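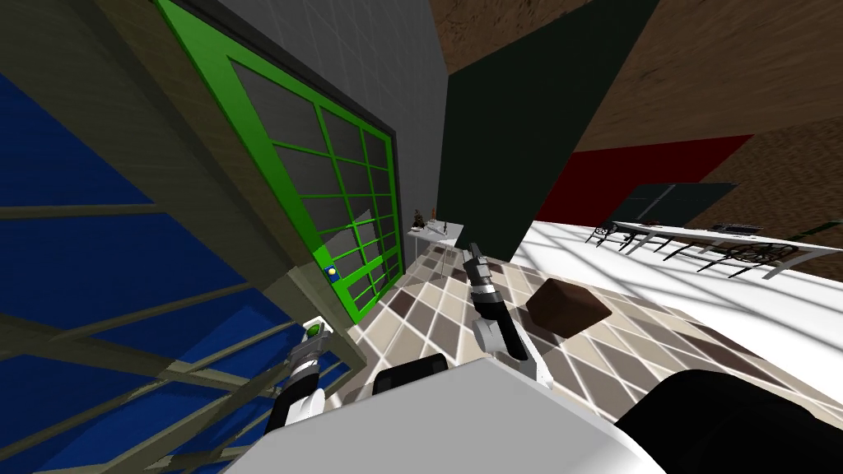

The Sudbridge Gripper Comparison is a set of tests for robot hands and arms, run mainly in computer simulation. It was started by Bernadette Geraghty and Senan Keane at the Sudbridge workshop to find out which grippers suited a two-armed robot working in ordinary rooms. The tests cover grippers, wrist joints and the software controllers that drive them.

Background

Before the comparison began, the workshop chose grippers from maker data sheets. These listed closing force and finger travel but said little about how a hand would behave at the end of a long arm. Geraghty wrote the first test plan in July. Keane built the simulated rooms and the scoring program.

Test rooms

Trials take place in furnished indoor rooms with tables, chairs, doors and small household objects. The rooms are made with strong colors and patterned floors, including diamond tiling, to make the vision part of the controller work harder. Objects may be placed on furniture or on the floor. A plain rectangular box is the standard floor object.

The view used for scoring is taken from the robot's own upper body, looking out along the arms. In some trials the view is tilted steeply, so that walls and floor no longer line up with the picture edges. Tilted trials are scored separately from level ones.

Hardware models

Two gripper models were compared in the first round. The Skislow model has slim fingers that close in parallel. The Willems model has wider fingers that curl inward at the tip. Both were fitted to the same arm model and tested with two controllers, giving 4 combinations in all. One controller, Toteck, plans the whole reach before the arm moves. The other corrects the path at each step.

Method

Each combination was given 1,000 attempts. An attempt counted as a success if the gripper closed on the object, lifted it clear and held it until the timer ended. Touching a table leg or chair ended the attempt. Starting positions were drawn from a fixed list so that each pairing faced the same tasks.

Results

The Skislow gripper did better on boxes and other flat-sided objects, while the Willems gripper dropped fewer round ones. The step-by-step controller was slower in level trials but lost less accuracy when the view was tilted. Of all the failed attempts, 1,218 were put down to contact with furniture.

Limits

Friction in the simulation is set by hand, and the finger pads do not wear. Cable drag on the wrist is left out. Keane has noted that the scores should be used to rank grippers and are a poor guide to how often a real one will drop something.

The results were last revised on 2024-11-14.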